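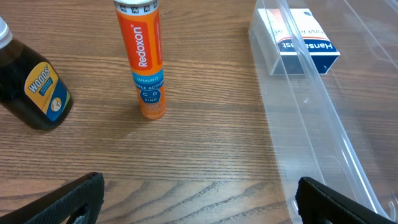

五月了，按说感冒季早该过去，我信箱里推销家庭药箱的东西反倒多了起来。先是 Cekstead 那边几个小区的电梯里贴出海报，接着有读者陆续转来同一张宣传单，问我这个 Nedska 家庭药箱订阅到底值不值得办。问的人多了，这一期就专门写它。先把态度摆出来：我不订。下面讲的是我怎么想的，你看完照样可以订，钱是你的。

## 它卖的到底是什么

宣传单上的话很漂亮，"让每个家庭都拥有专业级的健康储备"。把形容词拿掉，剩下的内容是这样：一年交 400 元，收到一个药箱，里面有 11 样东西，之后每隔 3 个月寄来一次补充包，把"用掉的和快过期的"换掉。另外送一个 Wivitz 的手机应用，号称 30 秒就能扫完整箱药，告诉你哪样该扔、哪样该补。

我把清单要来看了一遍。创可贴、纱布、体温计、生理盐水，这些没什么可说的，谁家都该有。剩下的大半是感冒咳嗽那一类：糖浆、含片、冲剂、鼻喷。问题恰恰出在这大半上面。

普通感冒多数会自己好，药能做的主要是让你这几天舒服一点。这句话随便哪个社区医生都会跟你讲，讲得嘴皮都起泡了。非处方的止咳药到底能帮多少忙，研究结果一向参差，有的人觉得管用，有的试验里跟安慰剂拉不开差距。我没有说它们一概没用，我自己夜里咳得睡不着的时候也会喝一勺。可是把这种东西做成定期补货的订阅，我就要多问一句：按什么频率补？谁家感冒是按季度来的？

宣传单上的回答是"根据家庭健康模型动态调整"。我写信去问这个模型怎么算，回信客气得很，谢谢我的关注，又附了一张同样的宣传单。

## "快过期就换"听上去像福利

这一条最容易打动人。我们都在抽屉深处翻出过早就不能吃的药，那一刻确实心虚。有人定期来替你换，多省心。

但你算算这笔账的方向。补充包按时寄来，家里的药只会越来越多，旧的那一份得你自己处理，Nedska 不回收。宣传单上没提回收，我专门问了，回信说"建议用户按当地规定妥善处置"。也就是说，换药这件事里最麻烦的一步还是落在你头上。许多地方的药店或者社区有过期药回收点，有的地方没有，得先打听。千万别一股脑倒进马桶，糖浆也别。

还有一个小地方，大家常常弄混。盒子上印的有效期，说的是没开封、按要求存放的情况。糖浆、滴眼液这类东西一旦开了盖，能放多久是另一回事，要看说明书，有的产品写得很清楚，有的写得很含糊。Wivitz 的应用扫的是包装上的日期，它不知道你是哪天拧开的盖子，除非你自己记得输进去。能记得输进去的人，大概也能记得拿支笔在瓶身上写个日期。一支笔多少钱我就不说了。 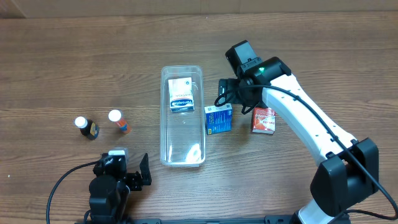
再说存放。很多人家的药放在浴室镜柜里，影视剧里也都这么放，所以看着天经地义。浴室又热又潮，对大部分药都不友好。厨房灶台旁边也不行，汽车里更不行。卧室衣柜的高层、书房里能上锁的抽屉，都比镜柜强。家里有小孩的，位置要高，而且要有锁，别太相信那种"儿童安全盖"，它的意思是小孩打开得慢一些，没有哪家厂敢说打不开。

Nedska 的药箱我在 Morelli 药房的柜台上摸过样品，做得挺体面，盖子合上有一声很实在的响。没有锁。我问店里能不能配一个，店员说可以另买，型号要等下一批。一个主打家庭、海报上印着一家老小的药箱，锁要等下一批，我觉得这里头有点问题。

顺便说，Morelli 也卖这个订阅，办成一单店里应该有提成，店员没有瞒我，我问了她就点头。这种坦率我是领情的。不过你去问药的时候心里要有数，站在柜台后面的人既在给你出主意，也在做生意，这两件事有时候方向一致，有时候不一致。

## 包装上的字，大的和小的

这几年我养成一个毛病，买药先看最小的字。倒不是觉得大字骗人，大字有大字的用处，你在货架前站着，总得先认出是哪个牌子。麻烦在于，大字告诉你的往往是名字和感觉，小字才告诉你里面是什么、多大的人能吃、一天最多几次。订阅式的药箱还要再加一层，箱盖内侧贴着自己的分类标签，"咳嗽""喉咙""鼻子"，于是连盒子上的大字都省得看了。

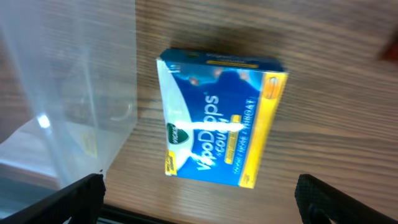 分类标签这个做法，我怀疑它弊大于利。感冒药本来就喜欢一身兼几职，你按症状去拿，很容易拿重。就说含片，家里买的往往是人人认得的牌子，Vicks 的 VapoDrops 算一个：蓝底的盒子，边上一道亮黄，VapoDrops 几个字母又大又白，旁边小一点写着"+COUGH"，再小一点的一行才是"NOSE & THROAT"。按 Nedska 那套标签，它该进哪一格？咳嗽、鼻子、喉咙，三格都说得通。放进哪一格其实无所谓，要紧的是你从另外两格里又拿了别的东西之前，有没有把几样的成分表并排看一眼。

并排看成分表这件事，值得多啰嗦几句。最该留神的是退烧止痛的成分，它经常藏在复方感冒药里。你嫌头疼吃了一片止痛药，过一会儿又冲了一包感冒冲剂，两样里都有对乙酰氨基酚，加起来就可能超了，伤的是肝。这种事不稀奇，医院急诊里见得不少，当事人多半还挺委屈，觉得自己每样都是按说明吃的。每样确实都按说明吃了，说明书之间不会互相商量。

Wivitz 的宣传里有一句"智能识别重复成分"。这要是真做得好，我愿意收回一半的牢骚。我拿家里的几样试过，牌子常见的认得出，杂一些的就跳到"请手动输入"，进口包装基本要手输。手输也行，可它让我输的是商品名，输完返回"未收录"，就没有下文了，没有说一句"请自行核对成分"。没有提示比没有功能还要糟，用的人会以为没报警就是没问题。

至于 30 秒，我的体会是，从打开应用到它弹完第一个会员优惠，30 秒差不多就用完了。

## 那么，自己备该备什么

每次写这类东西，总有读者说我光会挑刺。行，我讲讲我家的做法，不保证适合你家，有慢性病的、怀孕的、家里有婴儿的，都请先去问医生或者药师，别照抄一份通讯。

我家的药箱是个旧饼干盒，放在衣柜上层。里面有退烧止痛药一种，只留一种，全家都知道是哪种。体温计一支，换过电池。生理盐水几小支，鼻塞的时候冲一冲，便宜，也不打架。创可贴、纱布、胶带、一把干净的小剪刀。抗过敏药一种，家里有人春天要用。口服补液盐几包，拉肚子的时候比什么都实在。止咳的东西平时不存，真咳起来再去买，药房走过去也就是一趟遛弯的工夫。

蜂蜜是在厨房的，夜里咳得厉害兑点温水，对一部分人有用。一岁以下的孩子不能吃蜂蜜，这一条没有商量，兑多少水都不行。
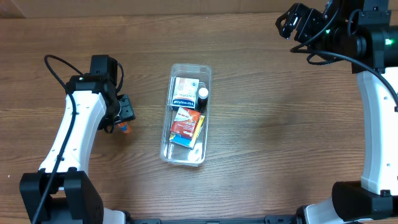 说明书我是不扔的，盒子也不扔。以前图整齐，把药板全拆出来塞进分格的小盒子，看着舒服极了，后来有一回半夜找药，手里两板白色小药片，背面的字磨得只剩半行，愣是分不出谁是谁。从那以后原盒原装，占地方就占地方。网上那些把药全倒进透明小格子里的收纳照片，拍出来真好看，我看了只想问说明书去哪儿了。

量药也一样，糖浆用它自带的量杯或者量管，别用吃饭的勺子。家里的勺子大小差得离谱，喝汤的和搅咖啡的能差出好几倍，给孩子喂药尤其不能凭手感。量杯丢了就去药房要一个，Morelli 是免费给的，别家我没问过。

盒盖里面我贴了张纸，写着每样药什么时候买的、开了封的哪天开的，最下面是家里人过敏的东西。字很丑，不需要联网，也不会给我推送会员日。换季的时候拿下来翻一遍，该扔的挑出来，下楼办事时顺手带去回收点。我承认有一年忘了翻，第二年翻出来的东西挺不好意思的。忘性这件事，订阅确实能治一部分，公道话要讲。

## 也有人适合订

有读者来信反驳我，说她父母住得远，又不肯自己买药，办了 Nedska 以后每回补充包寄到，老人至少会打开看看，顺便给她打个电话。她花这个钱买的是那个电话。这我没法反驳，我只提醒她一件事：老人如果长期吃降压药或者抗凝的药，箱子里那些复方感冒药要先拿去给医生看过，有些收缩鼻黏膜的成分对血压不友好，有些止痛药跟抗凝药犯冲。她回信说已经把感冒药那一格整个掏空了，现在里面放的是老花镜。

那么掏空一格以后，400 元还剩多少东西呢？我问过 Nedska 能不能只订外伤和体温计那部分，回信说目前暂无拆分方案，"感谢您的宝贵建议"。不能拆分，这是我对它最大的意见。一家真心替你考虑储备的公司，应该允许你说"这个我家够了"。现在的规则是你可以随时在应用里点"暂停"，但暂停的那一期不退钱，往后顺延，最长顺延一次。这条写在服务条款的后半截，海报上当然没有。

自动续费也要说一下。默认是打开的，关闭的入口在"我的—权益—更多—管理"里面，我自己找了好一阵。要是已经订了又拿不准，先把这个关上，不影响你把今年的用完。

## 几封来信，简单回一下

有人问，Cekstead 的物业在群里团购，打了折，值不值。折扣算下来便宜不少，可是条款没有变，续费还是按原价。团购时请让物业把续费价格写在群公告里，写不出来就再等等。

有人问药箱里那支鼻喷能不能天天用。得看是哪一类，盐水的问题不大，收缩血管的那种连着用几天就该停，用久了鼻子会堵得更凶。是哪一类，看成分表，看不懂就拿着盒子去问药师，别拍个模糊的照片发给我，我不是药师，我只是个爱较真的写字的人。

还有人问咳了好几个星期，换哪种糖浆好。这位朋友，请去看医生，别换糖浆了。咳嗽拖得久，或者带血、喘不上气、胸口疼、烧退不下来，都不归药箱管，不管是 400 元的那个还是我家的饼干盒。

Wivitz 那边倒是来过一封信，说下一版会在"未收录"的页面加一行提醒。版本号和日期都没给，我先记着，等它真的上线了，我再拿那几盒进口的去扫一次，结果写在后面的通讯里。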